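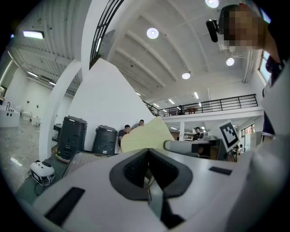

How often does the hand-held gripper need to be recalibrated?

After every 50 recorded takes, and again any time the jaws, the camera bracket or the marker card has been removed or knocked.

Rantala hand-held gripper: setup, care and repair

README for the unit kept at Trelside
Maintained by Chanida Meesuk and Jarmo Honkanen
Last revised 3 May 2025

What this covers

These notes are for people who record with the Rantala gripper or fix it. They cover one unit only. The older Canitz gripper has a different jaw and a different cable, and its parts don't fit. If you are looking for the format of the recordings, see formats.txt in the same folder.

Rantala is a white-bodied gripper carried by hand. The operator picks things up with it in the same way a robot arm would, and the recordings go to the Skakimden training set. Most of the current tasks use paper: lifting a sheet, turning it, putting it down, handing it over.

Before recording

Wipe the body with a dry cloth. Use no alcohol on the shell. It dulled the finish on the first one and the glare pattern in the recordings changed.

Open and close the jaws several times. The movement should feel the same all the way through. If it catches near the closed end, look in the slot for scraps of paper before you do anything else.

Check both black pads. Press each corner with a thumb. A corner that lifts will be off by the end of a long session. The replacement procedure is further down.

Plug in the cable and run:

rantala check --unit trelside

The check reads the jaw encoder, the camera and the clock. All of them must come back OK. A clock warning can be cleared by restarting the recorder. An encoder warning can't, so stop there and tell Jarmo.

Stand the marker card where the camera can see it from the place you will be working. It must be upright and flat. A bowed card gives a pose that looks fine in the preview and drifts in the data. If the printed square has a scuff on it, print another from markers.pdf at full size, with scaling turned off.

Calibration

1. Close the jaws fully on nothing.
2. Run rantala zero.
3. Grip the 6 mm gauge block and run rantala span.
4. Hold the gripper 700 mm from the marker card and run rantala pose. Keep still until it beeps.
5. Read the residual on the last line. Anything over 2 mm is a fail. Repeat from step 1.

If it fails again, don't keep trying. The usual causes are a loose camera bracket, a gauge block put in crooked, or someone walking between the camera and the card. Tighten the bracket by hand, then give it a quarter turn with the short hex key. The long key makes it too easy to strip the thread, and Arvo Kiiskinen has already repaired that thread once.

Write the residual in log.csv with your initials, including when it fails.

Working with paper

Thin sheets curl when they are gripped near an edge. For the handover task that is allowed, and the annotators have a tag for it (curl). For the flat placement task it is not, and the take should be marked bad.

Grip with light pressure. The jaw will close far enough to crease a sheet, and a creased sheet should go in the recycling and not back on the pile. Change the color of the paper between sets as the task sheet says. The colors are listed in tasks.csv under sheet_color.

Paper dust collects inside the jaw opening, where the dark textured surface holds it. Brush it out at the end of the day with the soft brush. Canned air pushes the dust down into the slot and should stay in the cupboard.

Light

The hall has daylight as well as ceiling lights, and exposure moves during the day. Leave auto exposure off. Set it once at the start of a set with rantala expose and leave it until the set is finished. If the sun comes round enough to change the preview, finish the take, set exposure again and start a new set. Siham Sleiman would like the time of the change in the notes column.

People

Other work goes on in the hall while we record. Faces are blurred before any file leaves the local disk. Blurring runs overnight and writes a line to blur.log for each take. A take with no line in the log has not been blurred and must not be copied anywhere. Please ask before you walk through someone else's area with the recorder running.

Replacing a pad

Peel the old pad from one corner, slowly. Pull along the surface, not away from it. Rub off what is left of the adhesive with a fingertip or a plastic scraper.

The pads are different sizes and are cut by hand from the black sheet in the drawer. Use the old pad as the template. Put the new one down from one edge, press from the middle outward, and leave the gripper alone overnight. Recalibrate in the morning.

Known problems

Jaw doesn't return fully. The spring is tired. There are spares in the small parts box, in the bag marked R. Replacing one means opening the body, which Arvo or Jarmo should do.

Preview freezes but recording continues. Harmless so far. The takes we compared were complete. Restart the preview between takes.

Cable pulls out when the operator turns. Run it up the sleeve and clip it at the elbow. A longer cable was tried and dropped frames.

Marker lost when the sheet is held high. The paper gets in the way of the card. Move the card further to the side and run the pose step again.

To do

Ita Ó Briain is drawing a new camera bracket with a captive screw. It should be ready to fit in July, and the calibration section will need rewriting then.

Add a photo of the correct cable clip position.

Find out whether the Canitz gauge block is the same size. If it is, label it and keep it as a spare.

Contact

Chanida for recording and task sheets, Jarmo for hardware, Siham for anything to do with the data after it leaves the recorder.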